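Unit 4: Two-Arm Control Software

Read these notes before the lab session. They cover the control loop, the perception node and the planner. Logging and replay are in Unit 5. The notes were last changed on Wednesday, January 27, 2021, and replace the August set, which still used the old message names.

4.1 Processes

The stack runs as four processes: one driver per arm, one perception node and one planner. They talk over the Umix message bus. The drivers do not talk to each other. Anything that involves both arms goes through the planner, including a stop.

Each driver publishes joint positions, joint velocities and gripper opening. It accepts joint targets with a time stamp. A target that arrives after its time stamp is dropped and a counter goes up. If you see the counter climbing during a run, look at the load on the machine before you look at your own code.

4.2 Shared frame

Both arms are calibrated to one table frame, stored in a Clestik config file. Do not type base offsets into your scripts. Last term two groups did this and their arms disagreed on where the table was after the next calibration.

Joint angles are in radians everywhere. The teaching panel shows degrees. A wrist reading of 172 on the panel should come out near 3 in your log, and if it comes out as 172 you have skipped the conversion.

4.3 Holding one object with two grippers

When both grippers hold the same piece of cloth, the arms can no longer be planned one at a time. The planner keeps the distance between the two gripper tips under a limit, max_span, which depends on the cloth. A move that would go over the limit is rejected before it is sent.

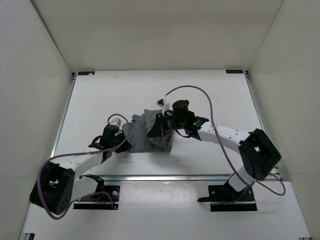 The limit alone does not protect you from bad timing. If the left arm starts a move before the right arm, the span can go over the limit partway through even when the start and end points are both fine. For this reason the planner checks the whole path at fixed steps and gives both drivers the same start time.

Cloth also has no fixed shape, so the perception node does not report a pose for it. It reports an outline, a list of candidate grasp points and a score for each point. Scores drop where the cloth folds over itself. The default is to take the highest score on each side of the outline center. You will replace this rule in Exercise 2.

4.4 Planner states

The planner has these states: IDLE, LOOK, REACH, GRASP, MOVE, RELEASE, FAULT. FAULT can be entered from any state and only leaves to IDLE, by operator command. A failed grasp goes back to LOOK, with the retry count set in the config file.

Exercises

1. Run the recorded session kamath_17 through the Kamath simulator and plot the span between gripper tips over time. Mark where it comes closest to max_span.

2. Write a grasp rule that rejects pairs of points lying on the same fold. Test it in the simulator first.

3. Add a 3 second timeout to REACH. Decide which state it should go to and explain your choice in a short paragraph.

Hand in code and plots through Zuketti. Put your group number in the file name.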